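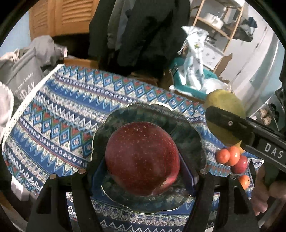

Patterned tablecloth under a fruit plate: colour bleed and a lace edge, how to wash it?

Posted by Leonie Tiedemann, May 2026

I have a printed tablecloth in bands of royal blue, turquoise, white, red and cream, with zigzags, diamonds and small rosettes, and a lacy white border. It stays on the table all week with fruit on it: apples and a pear, usually a few cherry tomatoes and a plum or two. The apples go on a dark green scalloped plate with a navy tray under it. The rest tends to end up straight on the cloth.

Two problems. First, a plum split last week and left a brown-purple mark in one of the cream bands, 4 cm across. Second, the last time I washed the cloth (40 degrees, ordinary powder) the border came out slightly pink. I assume the red did that.

The care label has been cut off. I think the cloth is cotton but could not swear to it. Can I treat the plum stain without making the bleed worse, and is there any way to get the border white again? I would also like to know whether the plate and tray are enough to protect it, or whether I should put something under the loose fruit as well.

Sotiris Bakalis

Treat these as separate jobs and do the stain first.

Test the dye before anything else. Wet a white cotton rag with cold water, press it on a red area on the underside for a minute and look at the rag. Repeat with a drop of your detergent added. If colour transfers with cold water alone, do not soak the cloth at all. If it transfers only with detergent, keep every wash short and cold.

For the plum mark:

Put a folded towel under the stain.
Dab on white vinegar diluted with the same amount of water. Leave it for 9 minutes.
Blot from the outside inwards. Do not rub, the print will lift before the stain does.
Rinse through from the back with cold water.
Repeat if there is any improvement. If there is none after the second go, move on to an oxygen-based stain remover marked safe for colours, tested on the underside first.

No heat until the mark has gone. A tumble dryer or an iron can set fruit tannin.

The pink border is dye that has moved in the wash. Colour run remover may clear it, but some types strip the original print as well, so read the packet. I would apply it to the lace only, with a small brush, keeping the printed part dry and rolled up in a towel. Chlorine bleach is out. If the lace is nylon or polyester it will yellow, and if it is cotton it will weaken.

Afterwards wash at 20 degrees with a colour catcher sheet, on its own, and take it out as soon as the cycle ends. Most bleeding I have seen happened while the wet cloth sat folded in the drum.

Kalliopi Koutsoukos

Agree with the vinegar. I use lemon juice and it is much the same.

Salt in the wash to fix the colour does nothing on modern dyes as far as I know, in case someone suggests it.

Spyros Papadakis

On the last part. A glazed plate on a tray is fine for the apples, provided the tray is flat underneath and dry when you put it down. Water trapped under a tray will mark a printed cloth sooner than fruit will.

The tomatoes and plums are the ones to move. Soft fruit leaks from the underside, where you do not see it. A shallow dish is enough — turn them every couple of days and take out any that have gone soft. Pears are safe on the cloth while firm. Press near the stalk, and once it gives, eat it or put it in the fridge.

Keep the pear away from the apples if you want it to last. Apples give off ethylene and will bring it on faster.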